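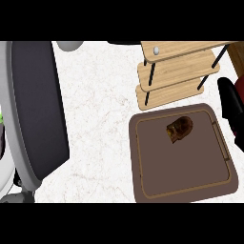 Handout 4: Teaching by Showing, and What to Doubt About It
Notes to go with the lecture. Instructor: Quyên Tăng
Revised 1 December 2023

Read this before the lab, and bring your log sheets from November.

1. What we are claiming

The pitch for learning from demonstration goes like this. Writing a program for every kitchen chore is slow and brittle, so let a person do the chore through the robot a number of times, record everything, and fit a model that maps what the robot sees to what it should do next. You will read this pitch in nearly every paper on the list. The first half is true. Kitchen programs are slow to write and they do break. The second half hides most of the work, and this handout is mostly about where it is hidden.

2. Three ways to get a demonstration

By hand on the arm. You grab the robot and push it through the motion. Good: you feel the joint limits. Bad: your own arm and shoulder end up in the camera view, and the model may learn to expect them. People say they fix this by playing the motion back without the person and recording again. Ask whether the objects were put back in the same spots first.

By remote control. You hold a controller or a small copy of the arm and the robot follows. Your body stays out of the way, but so does your sense of touch. New operators squeeze too hard, stop short, and correct in little jerks. All of that goes in the data.

By remote control in simulation. Same as above, with a rendered kitchen in place of a real one. Nothing gets broken and a reset costs a key press. This is what we use in the lab, in the Ineck kitchen set. Marble counter, tiered wooden rack, cutting board with a browned lump of food on it. It looks clean and it is pleasant to work in, which makes students trust it more than they should.

3. What the simulator does not give you

Contact. Friction between a finger pad and a crusty surface is a number somebody typed in. Change it and a grasp that worked stops working. Before you report a success rate, find that number and say what it was.

Soft things. Anything that looks like bread in our set is a rigid body with a picture of bread painted on it. You can't crush it. A policy that would flatten a real roll gets full marks.

Lighting. A shadow on the cutting board is faint and falls where the renderer puts it. Go look at the counter in the Drakville teaching kitchen late in the afternoon and compare.

Delay. Our controllers run on the same machine as the simulator. On the real arm there is a lag, and operators slow down to cope with it. Demonstrations from the two setups have different speeds even when the same person gives them.

4. The camera can't see what you can

Operators cheat without meaning to. You know where the rack is after the first try. You remember the food is on the board even when the arm is in front of it. The model gets the camera pictures and the joint readings, and if the arm covers something, that thing is gone as far as the picture is concerned.

Look at any still from your own session and check what the arm is hiding. With a side view, a good part of the picture can be robot, and an object behind it may be down to a sliver of color. If your demonstration depended on knowing what that sliver was, you have taught a decision the model has no way to make. It will often make it anyway, by picking up on something unrelated, and you won't find out until you move the rack.

Test for this: cover the operator's direct view of the full scene and let them work from the model's camera feeds only. Scores drop. They are supposed to.

5. How many demonstrations

The Jukitz exercise asks for 60 per task. I don't have a good argument for that number and I haven't read one. What I can tell you is that last year's group got most of their gain from the first batch, and the later ones were near copies: same start, same path, same side of the board. If you have an hour, spend it moving things. Put the food near the groove. Turn the board. Start the arm somewhere awkward.

Also record recoveries. A set made only of perfect runs teaches nothing about being two inches off, and the robot will be two inches off. Small errors push it into positions the operator never visited, where it makes bigger errors. The readings call this compounding error or distribution shift. Know both names.

6. About "success"

Write the rule down before you run the test. "The food is off the board and held for 2 seconds" is a rule. "It basically got it" appeared on 12 log sheets in November and I have crossed out every one.

Say who reset the objects and how. Say whether you threw any runs away. The Tôn team's report, which we will go over in class, drops runs for "operator error" and never defines it. Since the operator's errors are what the model learns from, dropping them changes the result. It may be the right choice. It has to be on the page.

7. Lab task

Work in pairs. One drives, one logs, then switch.

Move the food from the cutting board to the lowest shelf of the rack.
Do the first set with the full view on your screen, the second with camera feeds only.
Log start position, time, any contact with the rack, and the outcome by your written rule.
Keep every run, including the ones you hate.
Train on each set separately. Test both with the board turned a quarter.

8. Questions to bring

Which of your two policies did better, and was the difference bigger than the difference between you and your partner as drivers?

Pick one failed run. At what moment did it leave anything you had shown it?

What would you need to see before letting this policy run on the real arm with a person at the counter? I will ask for a specific test. "More data" will be sent back.

Reading for next time: the Tôn report, methods section and appendix. The appendix is where the reset procedure is.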